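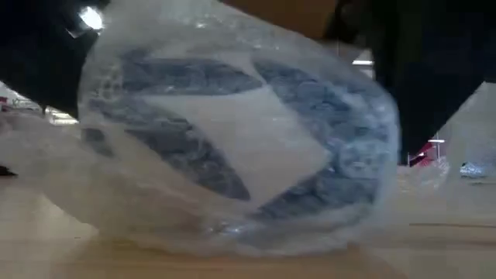 Rennie, January

Recordings on an external drive will not play after a Bernum television was exchanged

Posted by Tiina Vainio
Board: Televisions and recording. Thread 1356

I should be grateful for advice on behalf of a small residents' lounge for which I hold responsibility. The lounge has had a Bernum television for several years, with a Trumier external hard drive connected to the USB socket at the rear. The television's own recorder was used to store programmes on the drive, chiefly concerts and a long series on canals which is much requested.

The television developed a fault in its power supply and the retailer replaced it with the current version of the same model. The drive was moved across to the new set. The new set recognises the drive and reports its full capacity, but the list of recordings is empty, and a message appears asking whether the drive should be formatted. I have declined this on each occasion.

When the drive is connected to a laptop, a folder is visible containing 1164 files with long names made up of letters and numbers. None of them will open in the media player supplied with the laptop. The television is running software version 3805, and the menu states that no update is available.

I wish to establish the following. Can the new television be made to read the existing recordings? If it cannot, can the files be converted on a computer? The retailer still has the old set and has undertaken to keep it for 14 days before it is sent for recycling, so an early reply would be appreciated.

Posted by Oluwatosin Afolabi
Accepted by the poster

The behaviour you describe is expected on televisions of this kind. When a drive is first registered for recording, the set formats it in its own file system and encrypts each recording with a key held on the main circuit board. The key is particular to the individual set. Another set of the same model, bought on the same day from the same shop, would not be able to play the files.

It follows that the new television cannot read the recordings in their present form, and no setting in the menu will alter this. Converting the files on a computer will also fail, as the content of each file is encrypted. A number of programs are advertised for the purpose. Members are advised not to pay for them.

There remains one course worth pursuing while the retailer has the old set. You have said that the fault was in the power supply. On most sets of this type the power supply and the main board are separate parts. If the main board is sound, there are two possibilities.

First, the retailer may be willing to fit a working power board to the old set. The drive could then be connected to it and the recordings would play as before. They could be watched on that set, although they could not be copied elsewhere in a usable form.

Secondly, a repairer may be able to transfer the main board from the old set to the new one. I do not recommend this. The two versions may use different panels, and opening the new set is likely to affect its guarantee.
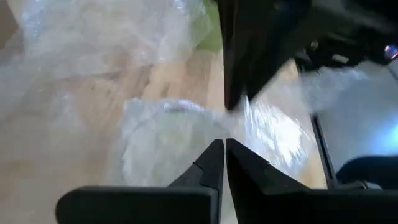

Before either step is taken, please observe the following precautions. Do not accept the request to format the drive. Do not allow the laptop to "repair" or "initialise" it, whatever wording the message uses. Disconnect the drive by means of the eject command and keep it apart from any drive intended for use with the new television. Should the retailer return the old set to working order, do not perform a factory reset on it, as a reset may discard the key.

For future recordings, a separate recorder box placed between the aerial and the television would avoid the difficulty when the television is next changed. The recordings would still be tied to the box, so the same problem would arise if the box itself failed.

Posted by Struan Menzies

I had this with a Siseck set. Formatted the drive in the end and started again. Check whether the canal series is on one of the catch-up services, as older series do return to them from time to time.

Also make sure the drive is in the USB socket marked for recording. On mine only one of the two would record and the other was for photographs and music.

Posted by Davina Purves

I agree with Oluwatosin Afolabi's reply and would add one matter. The request to the retailer should be made in writing, quoting the serial number of the old set, and should ask that the main board be retained even if the rest of the television is disposed of. Shops frequently pass returned goods to a separate firm, and the branch may have less control over the date than its staff suppose.

Reply from Tiina Vainio

I thank all three members. The retailer has confirmed that the old set is still at the branch and has agreed to ask its workshop for the price of a power board. The drive has been disconnected and labelled. My colleague Skye Purves will collect the set if the price is reasonable, and a second drive will be bought for the new television in the meantime.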